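Arms on the packing benches — what changed for you?
General workplace chat

gert_m
We've had two-arm cells at Skellholm since February. 22 of us on the shift before, 17 now. The other five went to returns, same rate. Anyone else?

refilwe.nel
Same at Vivura, except our lot lost the evening premium. I'd check the small print on "same rate".

asuka_f
Disagree that it's all bad. My wrists have stopped hurting. I mind the cell and clear jams.

gert_m
Minding is duller than packing though — you can't chat, you're watching lights.

refilwe.nel
And who gets trained? Two people here, both already team leads.

CharmaineM
Training is the bit to push on. At Clovau we asked for everyone on the bench to learn resets, and got it. I'm on kitchenware trials now, and the green light and the ring of red ones are second nature. A mug tree with its pegs sticking out at all angles is still quicker by hand, so I wouldn't give up the bench yet.

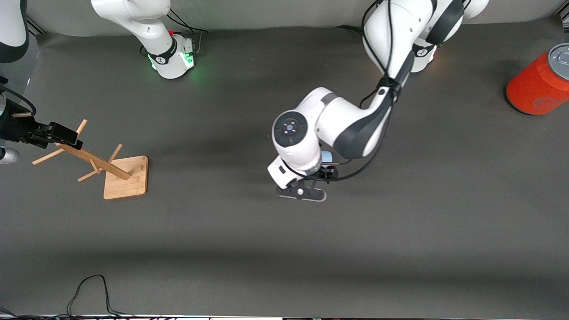
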